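이 사이트는 이용 편의를 위해 쿠키를 사용합니다. 계속 이용하시면 쿠키 사용에 동의하는 것으로 간주합니다. [동의] [설정]

올타드 공유작업실 소식지
여름 이용 안내: 예약 방식과 요금이 달라집니다

2023년 6월 24일
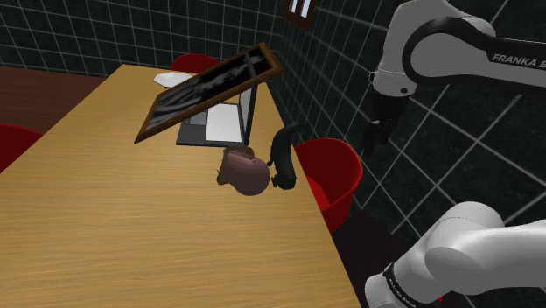
예약은 전날 밤까지

7월부터 공용 책상과 회의실 예약 마감이 전날 밤 11시로 바뀝니다. 지금까지는 당일 아침에도 예약을 받았지만, 같은 자리에 예약이 겹치는 일이 잦아 시간을 앞당겼습니다. 당일에 빈자리가 있으면 예약 없이 오셔도 됩니다. 이 경우 안내대에서 이름을 적고 자리를 배정받으세요. 예약한 시각에서 한 시간이 지나도록 오지 않으시면 자리는 다음 분에게 넘어갑니다. 늦으실 때는 문자 한 통만 보내 주시면 그대로 비워 두겠습니다.

회의실은 한 번에 최대 여덟 명까지 쓸 수 있습니다. 인원이 더 많은 모임은 안쪽 큰방을 이용해 주세요. 큰방은 온라인으로 예약할 수 없고 전화나 전자우편으로만 받습니다.

요금

종일권과 월 이용권 가격은 그대로입니다. 저녁 시간권만 3000원으로 조정합니다. 이미 구입하신 저녁 시간권은 차액 없이 쓰실 수 있으며 유효 기간도 바뀌지 않습니다. 월 이용권을 쓰시는 분은 저녁 시간에 따로 결산할 것이 없습니다.

흑백 인쇄는 한 달에 200장까지 이용권에 포함됩니다. 남은 장수는 다음 달로 넘어가지 않습니다. 컬러 인쇄는 종전처럼 장당 요금을 받습니다. 제본기는 칼날을 교체할 예정이라 7월 첫 주에는 쓸 수 없습니다. 급하신 분은 길 건너 들로네 문구점에 맡기시면 됩니다. 작업실 이용권을 보여 주시면 회원 요금으로 계산해 줍니다.

냉방과 소음

냉방기는 문을 여는 시각부터 닫는 시각까지 계속 가동합니다. 창가 자리는 오후에 볕이 들어 다른 자리보다 덥습니다. 더위를 많이 타시는 분은 예약할 때 안쪽 자리를 골라 주세요. 반대로 찬 바람이 불편하신 분에게는 안내대에서 무릎담요를 빌려 드립니다. 온도 조절기는 직접 만지지 마시고 직원에게 말씀해 주세요.

통화는 복도나 전화 부스에서 부탁드립니다. 짧은 통화도 마찬가지입니다. 이어폰 없이 영상을 보는 분이 있다는 의견이 지난달에도 여러 번 들어왔습니다. 화상 회의가 잦은 분은 회의실을 한 시간 단위로 예약해 쓰시는 편이 낫습니다.

보관함

보관함 계약이 7월 말에 끝나는 분께는 따로 문자를 보내 드립니다. 연장하지 않으실 경우 계약 마지막 날까지 짐을 비우고 열쇠를 반납해 주세요. 열쇠를 잃어버리셨다면 자물쇠 교체 비용이 청구됩니다. 냉장고에 두는 음식에는 이름과 날짜를 적어 주시고, 표시가 없는 것은 매주 청소할 때 치웁니다.

다음 소식지는 7월 하순에 보내 드립니다.

문의: 올타드 공유작업실 안내대 | 수신 거부 | © 2023 올타드 | 맨 위로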